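Projetos Abertos Documentação Pedidos Contacto

Arquivo > Têxteis > Vudcombe > LEIA-ME

Vudcombe - registo de cores desbotadas em tecidos de algodão

Versão 2, 12 de janeiro de 2020. Mantido por Elaheh Hosseinzadeh.

O conjunto tem 133 registos de peças de uso diário, lavadas em casa. Cada registo diz a cor declarada pelo dono, o tipo de costura e o número de lavagens, quando o dono o sabe. As cores são escritas com nomes comuns, em português, e não com códigos.

Para os amarelos usamos três nomes: palha, mostarda e mostarda clara. Um boné de tecido mostarda clara, com pespontos bege, entra com a cor do tecido principal - a linha e o bordado têm campos próprios.

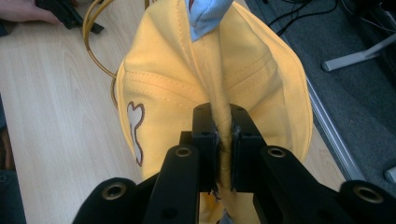
Salvador Bettencourt respondeu que três nomes são poucos e que ele confunde sempre palha com creme. Pediu uma tabela com amostras, que fica prevista para novembro.

Campos: id, peca, cor_tecido, cor_linha, bordado, lavagens.

Faltas conhecidas: em 68 registos o campo lavagens está vazio. Em 13 a cor da linha foi copiada da cor do tecido, por erro meu, e ainda não a corrigi.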